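Deadline Day

Friday, 8th March, and the window shuts at 6.
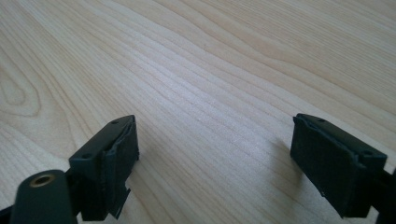 Wendell Ambrose had two phones and neither would stop. Widmer on one, Arutero on the other. Both clubs wanted the boy. Only one had the money, and it was the wrong one.

"Thirty goals," he said. "Thirty. In that league."

"In that league," said Arutero's man, and laughed.

Quarter past five. The boy himself in the corridor, boots in a carrier bag, eating crisps. Nineteen. Hadn't asked about wages once. Asked whether Widmer had a decent bus into town.

Wendell's knee hurt. It always did in cold weather, ever since Totum away, the tackle, the stretcher, 706 people in the ground and most of them cheering. He'd signed nothing after that. Nobody rang. His agent had changed his number by July.

Phone again.

"Final offer. Four years."

"He wants a release clause."

"He can want."

Twenty to six. Coffee gone cold. He rang Widmer back – engaged. Rang again. Engaged. Put his head round the door.

"Where do you want to play, son?"

"Where they'll pick me."

"That's Widmer. It's less money. A lot less."

The boy folded the crisp packet into a little triangle. "Mum says you got kicked to bits for the big money."

"Your mum said that?"

"She was at Totum. She saw it."

Ten to. Widmer picked up at last, a woman out of breath, somebody shouting behind her about the printer. Two years, no clause, a room above the club shop. Wendell said yes before she'd finnished. Then the form, page one, page two, the wrong date, do it again. Send. The little wheel going round. And round.

Four minutes to.

"Has it gone?" said the boy.

Arutero was ringing. Wendell let it ring, and watched teh wheel.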